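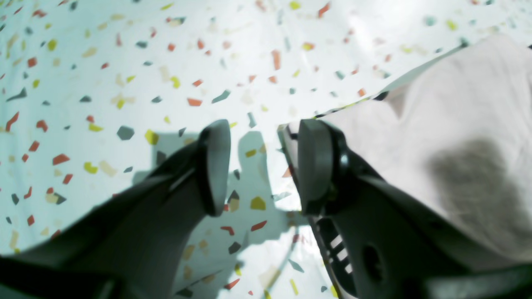
Visit to the Zovum open day, Treltby

Posted 22 November 2015

Zovum opens its coat workshop to the public once a year, in October, and this was my first time going. I took the early train and walked over from the station, which takes 12 minutes if you don't miss the turn by the post office. I missed it.

The building used to be a school. Coats are cut on the ground floor and sewn upstairs, and the sample racks are in the old gym. Visitors go through in small groups. Mine started with the cutting.

Most of the winter line is made in a wool cloth called Hirnier. It is heavier than it looks and has a dry feel, a bit like felt. The pattern pieces for one long coat come to 29, counting the lining and the pocket bags. I had guessed less than half that. The collar alone takes seven, because the underside is cut in a different direction so it will roll properly.
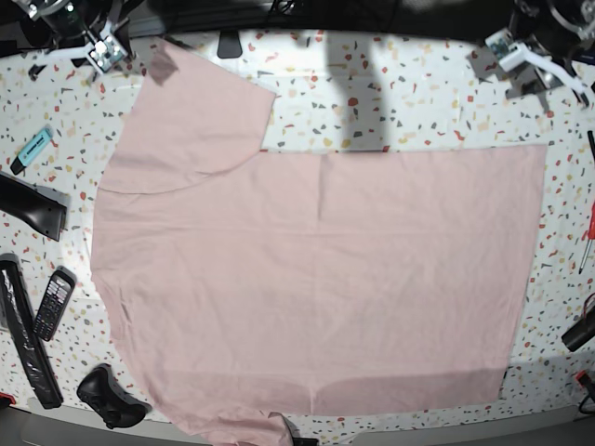

Upstairs

The sewing room was quieter than I expected. The machines were running, but only a few at a time, and a lot of the work was pressing. Every seam gets pressed open before the next one is sewn. We watched a sleeve being set in, taken out and set in again. The second try looked the same to me as the first.

I asked about the lining. Last year's coats had a shiny one that clung to sweaters, and I returned mine. This year they have gone to a plain twill in the body and kept the slippery fabric for the sleeves only. I tried one on over a thick cardigan and my arms went in without a fight.
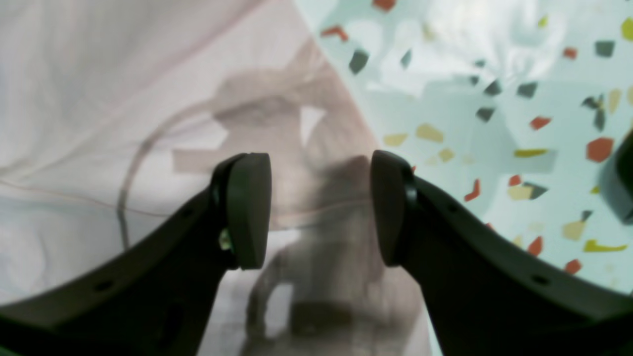

Gripper, Treltby.

The gym was where people stayed longest. The long coat comes in navy, camel and a dark green that looked black under the lights there. Take it to a window before you decide. Sizes run large in the shoulders. I normally wear a medium and the small fit me well, with room for a sweater.

There was also a rack from Đinh, a small label that shares the building. Theirs are short jackets with a stand collar and two deep pockets. I liked the shape but found the collar stiff, and it rubbed under my chin when I turned my head.

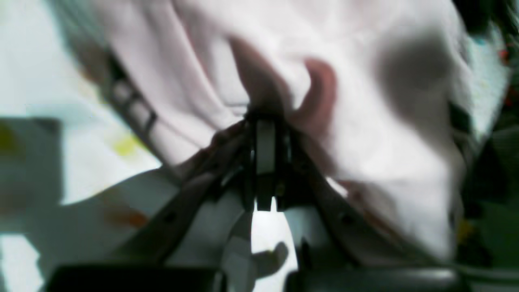
Đinh wrote to me later that the collars on the rack were early samples and that the ones going to stores have a softer lining inside. I haven't tried one of those yet.

There was coffee by the door and a table of remnants sold by weight. I bought enough green Hirnier for a skirt. The next open day is planned for the same month next year, and you need to sign up ahead for the morning groups.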